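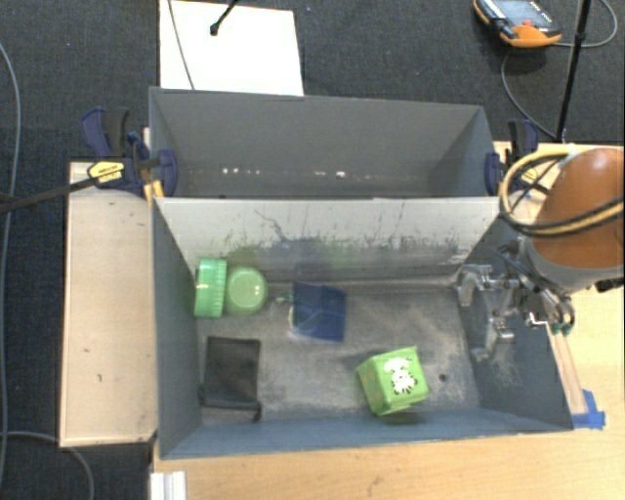

Comprei o suporte no guidão em novembro e até hoje ninguém me explicou como trocar a borracha da garra, escreve um cliente na nossa página. Recado recebido. É por isso que estamos contratando.

VAGA: atendimento e teste de acessórios (2 vagas)
Resell, loja online de suportes, capas e carregadores para celular

Quem somos: vendemos acessório de celular novo e recondicionado. Carro, bike, moto, carrinho de bebê. Marca própria de suportes, a Trurutent, e revenda da linha Raditz (capas e cabos). Estoque pequeno, equipe pequena, muita mensagem pra responder.

O que vc vai fazer
- responder cliente por chat e e-mail (compatibilidade de modelo, troca, peça de reposição)
- conferir devolução, separar o que volta pra venda e o que vai pra reciclagem
- montar e testar suporte antes de sair: encaixe, trava, folga, rotação
- escrever as instruções de montagem que faltam. São 11 modelos sem manual em português, começando pelo Sauerland, o suporte de guidão que mais gera dúvida
- tirar foto simples de produto pra ficha do site

Precisa ter
- português escrito bom, direto, sem texto pronto
- paciência com parafuso pequeno
- planilha no básico
- disponibilidade à tarde, das 13h às 19h

Ajuda, mas não é obrigatorio
- inglês pra ler ficha de fornecedor
- andar de bike ou moto no dia a dia
- já ter trabalhado com assistência técnica ou loja de celular

Oferecemos: contrato CLT, vale-transporte, vale-refeição, desconto em tudo do catálogo depois do período de experiência. Trabalho presencial. Home office só pra parte de texto, a combinar com a equipe. Salário informado já no primeiro contato.

Volume: o catálogo tem 1.000 itens entre capa, suporte e cabo. Não precisa decorar. Precisa saber procurar.

Processo: currículo, conversa curta por vídeo, teste prático pago de 4 horas na bancada (montar um suporte, responder umas mensagens reais sem dados de cliente, escrever meia página de instrução). Resposta pra todo mundo, mesmo quando for não.

Pra se candidatar: formulário na página Trabalhe Conosco, currículo em PDF. No campo de mensagem, explique em até cinco linhas como vc diria pra um cliente que a capa dele não serve no suporte que ele comprou. Sem essa resposta a gente não consegue avaliar a candiatura.

Inscrições até o fim de novembro. Dúvidas pelo chat da loja, escreva "vaga" na primeira linha.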